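Digital Video Basics
Handout 3: Frame Rate and Bit Rate
Instructor: Anderson Bastos
09/09/2019

Read this before the lab. You will need it for the export exercise.

1. Frame rate

Frame rate is the number of still pictures shown per second. Most of our clips are shot at 30. Dropping a clip to 12 makes hands and other quick movements look jerky, while a slow subject may still look fine. Changing the rate on export does not change the length of the clip unless you also change the speed.

Set the project rate first, then import. Konside will ask whether to match the project to the first clip. Choose No. 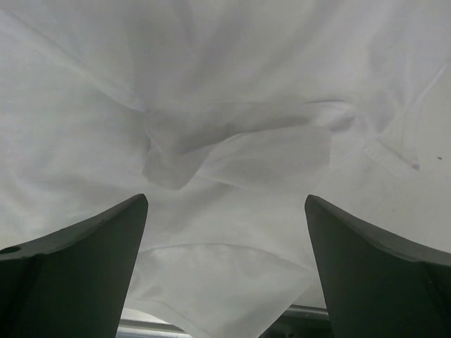 2. Bit rate

Bit rate is how much data is used for each second of video. Plain areas compress well. Fine texture, grain and fast motion need more data. If the bit rate is too low, you will see blocks in the shadows and banding in smooth areas of color.

Constant bit rate: same amount for every second. File size is easy to predict.
Variable bit rate: more for hard parts, less for easy ones. Use this for the lab. 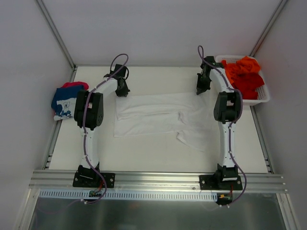

Figure 2. Two robot arms holding a white garment, seen from above.

3. Lab exercise

Export your clip three times, at low, medium and high bit rate. Keep the frame rate the same. Write down the size of each file and the first place where you notice blocks. Hand in the sheet with your name and the clip number.

Reading: course pack, page 17.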